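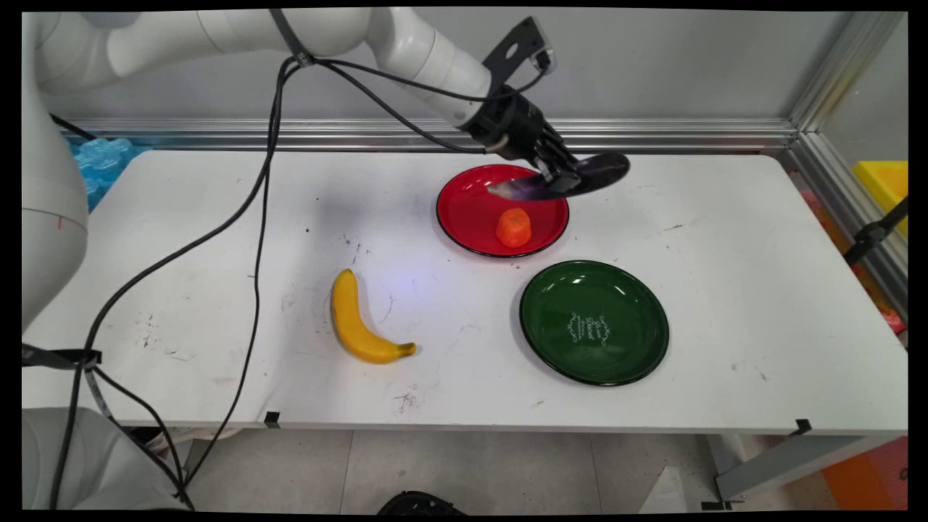
Greifer mit Aubergine über dem roten Teller, Banane noch auf dem Tisch: Versuchsaufbau bei Gustbridge.

Rosaire Zacharias mag das Wort »verstehen« nicht. Wer es in ihrem Labor benutzt, bekommt eine Rückfrage, und die fällt selten freundlich aus. »Was genau soll die Software verstanden haben?«, fragt sie dann. »Dass eine Aubergine Gemüse ist? Oder dass ein dunkler, länglicher Fleck an dieser Stelle im Kamerabild früher einmal zu dieser Bewegung gehört hat?« Sie leitet bei Gustbridge die Gruppe, die prüft, was andere bauen. Gerade ist das Temba, eine Steuerungssoftware der Firma Sulever, die aus einem Kamerabild und einem geschriebenen Satz direkt Armbewegungen ableiten soll. Der Satz kann etwa lauten: Leg die Banane auf den grünen Teller.

Ich bin mit einer gewissen Müdigkeit hingefahren. Vorführungen mit Spielzeugobst habe ich inzwischen so viele gesehen, dass ich sie im Schlaf beschreiben könnte, und fast immer stand hinterher in der Pressemitteilung etwas von der Küche der Zukunft. Zacharias scheint das zu ahnen. »Wenn Sie eine Küche sehen wollen, sind Sie falsch«, sagt sie zur Begrüßung. »Wir haben einen Tisch.«

Garnet Bouchard hat die Versuchsreihe entworfen, und er redet lieber über Protokolle als über Roboter. Vor jedem Durchlauf werden Gegenstände und Teller nach einer ausgelosten Anordnung verteilt, dann bekommt Temba seine Anweisung, dann rührt niemand mehr etwas an. Das klingt banal. Bouchard behauptet, daran scheitere die Hälfte der Zahlen, die in diesem Feld herumgereicht werden. »Da wird der Teller ein Stück verschoben, weil der Arm beim letzten Mal knapp danebenlag. Das macht keiner aus böser Absicht. Man will ja, dass es klappt. Aber dann misst man eben den Menschen am Tisch mit.«

273 Durchläufe hat er auf diese Weise zusammen. Eine Erfolgsquote will er mir nicht nennen, auch auf Nachfrage nicht. Sulever habe ihm vor Beginn eine Zahl geschickt, sagt er, und die habe er ungelesen abgelegt, bis die Auswertung fertig ist. Ich halte das zunächst für Koketterie. Er zeigt mir daraufhin die Mail, immer noch ungeöffnet.

Etwas gesprächiger wird er bei den Fehlern. Temba plant nicht jede Bewegung einzeln, sondern gibt immer einen Block von 10 Schritten auf einmal aus, führt ihn aus und schaut dann wieder ins Bild. »Innerhalb des Blocks ist das System blind«, sagt Bouchard. »Rutscht etwas im Greifer, merkt es das erst beim nächsten Block. Manchmal merkt es das gar nicht und legt sehr sorgfältig nichts ab.« Kürzere Blöcke wären möglich, dann aber beginne der Arm zu zittern, weil aufeinanderfolgende Vorhersagen nicht sauber zusammenpassen. Sulever glättet die Übergänge mit einem Filter. Der Filter wiederum verzögert das Öffnen des Greifers. »Sie können sich aussuchen, wo Sie den Fehler haben möchten«, sagt Zacharias.

Wayne McKinnon kommt von der anderen Seite. Er arbeitet bei Sulever an der Wahrnehmung und ist an zwei Tagen in der Woche hier, um bei technischen Problemen zu helfen; eingreifen darf er nur zwischen den Versuchsreihen. Er nimmt die Kritik gelassener, als ich erwartet hätte. Gelernt habe Temba aus 1.000 vorgeführten Bewegungen, erzählt er, und natürlich stecke in diesen Vorführungen auch viel Unfug. »Wenn die Leute beim Vorführen gern zuerst nach rechts gegriffen haben, greift das Modell gern zuerst nach rechts. Das steht in keiner Zeile Code, das können Sie nicht einfach herauslöschen.«

Ob das dann nicht ein ziemlich teures Verfahren sei, um Gewohnheiten zu kopieren? McKinnon lacht kurz. »Ja«, sagt er. »Aber schreiben Sie mal von Hand ein Programm, das eine Banane in jeder Lage greift. Ich habe das drei Jahre lang gemacht. Bei der dritten neuen Form fangen Sie wieder von vorn an.«

Der Einwand ist nicht falsch, und Zacharias lässt ihn gelten. Ihr Streitpunkt liegt woanders, nämlich beim Text. Sulever wirbt damit, dass man Temba in gewöhnlicher Sprache anweisen kann. Also hat ihre Gruppe angefangen, die Sätze zu verändern und den Tisch gleich zu lassen. Erst harmlos, mit vertauschten Farben. Dann mit Anweisungen, die sich nicht ausführen lassen, etwa nach Gegenständen, die gar nicht daliegen. »Ein System, das den Satz ernst nimmt, müsste stehen bleiben«, sagt sie. »Temba greift trotzdem etwas. Meistens das, was am nächsten liegt.« 4 Formulierungen hat sie auf einen Zettel geschrieben, bei denen das jedes Mal geschieht. McKinnon kennt den Zettel. Er findet ihn unfair, eine Ablehnung sei im Training nie vorgekommen. Zacharias findet, genau das hätte dann in der Werbung stehen sollen.

Während die beiden darüber streiten, ohne laut zu werden und offenkundig nicht zum ersten Mal, sehe ich Bouchard beim Protokollieren zu. Für jeden Durchlauf gibt es drei Felder: richtiger Gegenstand, richtiger Teller, ohne Eingriff. Ein Feld für »fast« hat er wieder abgeschafft. Es sei zu schnell voll geworden.

Gustbridge will den Bericht samt Rohdaten veröffentlichen, auch die misslungenen Durchläufe. Sulever hat dem vertraglich zugestimmt — laut McKinnon nach längerer Diskussion im eigenen Haus. Ob die Firma die Ergebnisse dann auch zitiert, wenn sie schlechter ausfallen als die Zahl in der ungelesenen Mail? »Fragen Sie mich das, wenn Garnet sie aufgemacht hat«, sagt er und geht zurück an seinen Rechner.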